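Veneck tightens reach-in rules for home robot work
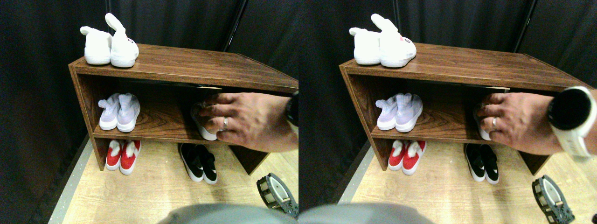 Veneck put out new reach-in rules Saturday for anyone working next to its household robots, and they start right away. Short document. 4 pages, most of it on hands. The big one: no arm goes into a shared shelf or cabinet until the operator calls "hold" and gets an answer back. Tidying jobs are the main worry, a person straightening one shoe on the middle board of a rack while the gripper is right there by the same shelf. Rings and watches, both common on the floor today, come off before a shift under the new text. Sleeves above the elbow or fastened tight.

"We had a rule for big arms and a rule for mobile bases and nothing for somebody fixing a shelf," said Morven Galbraith, who led the rewrite. She said the company went through 1,566 session logs first. In 204 of them a person reached in with no call made. No injuries reported.

Other points: 2 people minimum at every station, one with a hand on the stop. Gripper speed drops when anyone is inside the taped line. Items get reset from the side oposite the robot where the furniture allows it.

Not everybody is happy. Salvador Antunes, who runs sessions at the Nallotton site, said the call-and-answer will slow resets down. "Shoes, cups, whatever, you move it forty times a morning. Now its a conversation every time." He backs the jewelry rule though.

Giseo, which shares the Nallotton floor, says it will follow the same text for now. Semple is still reading it. Galbraith expects a revised version in October, with a section on kitchens and drawers.

Staff need to sign the new sheet before there next shift. Copies at the front desk.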